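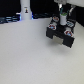
Pale tabletop, dark behind. Thread on learning to write letters again, bit of a long one, put the kettle on

In July I decided I was going to write proper letters to people, on paper, with a stamp, the way my gran did every evening after the washing up. I'd bought a pad of 200 sheets years ago and used three of them, all for shopping lists.

The first one went to my old neighbour Jacinto Mendoza, who moved to Zalbridge when his knees got bad and who has never once answered a text in his life. I wrote four lines and got stuck. My handwriting looked like a spider had been at the sherry!

What got me going was pretending I'd just sat down next to him on the wall outside, where we used to have our tea. So I told him about the bins, and the new people at number nine, and how the fig tree has finally done something (one fig, but a good one).

By the end I'd filled both sides and was writing up the margin, which my gran also did, and which used to drive my mum round the bend because you had to turn the page like a steering wheel to read it.

He wrote back! Six pages, mostly about tomatoes, with a drawing of a slug. I've read it so many times the fold is going soft.

A few of you asked about pens. I'm not fussy, I use whatever blue biro is in the drawer, but my friend Asmaa Ait Brahim swears by a proper ink pen and says it slows her down in a nice way. She writes to her aunties every month and keeps all their replies in biscuit tins, lovely big square ones.

If you don't know what to say, start with what you can hear. I started one last week with the radio going downstairs and somebody's dog having a disagreement with a wheelie bin, and that was half a page gone before I'd got to any news at all.

And please don't save it up until something important happens. The letters I've kept from my gran are about the price of plums and a cardigan she was unpicking, and I wouldn't swap them for anything.

I've got a birthday one to do tonight and then one for my cousin, who I owe since Easter, sorry Lou if you're reading. If you've had a good letter lately do tell me about it, I'll be up till 11 with the biscuits.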